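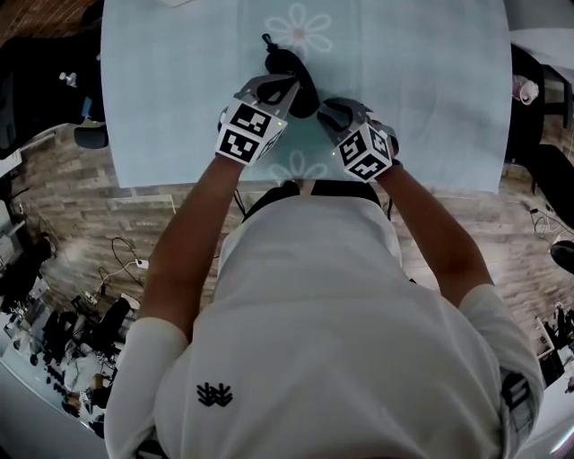
We have had the Maltau hand-mounted gripper kit on evaluation since September, and the short version is that the marker tracking is good and the mounting hardware needs another revision. The kit is a pair of wrist-worn grippers, a head camera and the Kuruc recording software. Each gripper carries a white cube with black-and-white markers, and pose is solved from whichever faces the head camera can see. With the arms stretched out over a table and both grippers closed on one soft item, the right cube turned so that two faces show, we get a stable solution for both hands. A printed tablecloth under the work made no difference to marker detection. I had expected the flower pattern to produce false candidates, and the log has none.

Answers to the questions from the Fallbridge list are inline.

> We are looking at the Maltau kit for bimanual handling of
> soft goods (pouches, small padded cases). Before we ask
> for a quote:
>
> 1. How often does tracking drop out, and under what
> conditions?

Dropouts happen when one forearm crosses over the other or when a wrist rolls far enough that every cube face is close to edge-on. Over 2,000 recorded episodes we rejected 55 for lost pose. Most of those were from the first week, before we told operators to keep their elbows out. The software interpolates short gaps and flags them in the episode file. Leave the flag on. Interpolated segments look smooth and are easy to miss by eye.

> 2. Is the grip force adequate for padded items?

Yes for anything light. The fingers press from the sides, so a padded item compresses before it slips. We have not measured force. Thin flat items are harder, and the fingertips supplied are too thick to get under a sheet of fabric.

> 3. How long can an operator wear it?

We run sessions of 16 minutes with a break between. The weight sits on the wrist and the bracket reaches forward, so fatigue shows up first in the forearm. The strap loosens during a session. After 6 sessions on one pair, the left bracket had enough play to shift the cube-to-finger offset, and we had to recalibrate.

> 4. Does it need the Gosier calibration stand, or will a
> flat board do?

A flat board works for the camera. For the cube-to-finger offset you want the stand. We tried without it and the two hands disagreed by a visible amount at the contact point.

Remaining complaints: the indicator light is small, the manual does not list its states, and the strap buckle cannot be adjusted with the other gripper on. I have sent all three to the vendor and have no reply yet. If anyone has the later bracket, I would like to know whether the screw pattern changed.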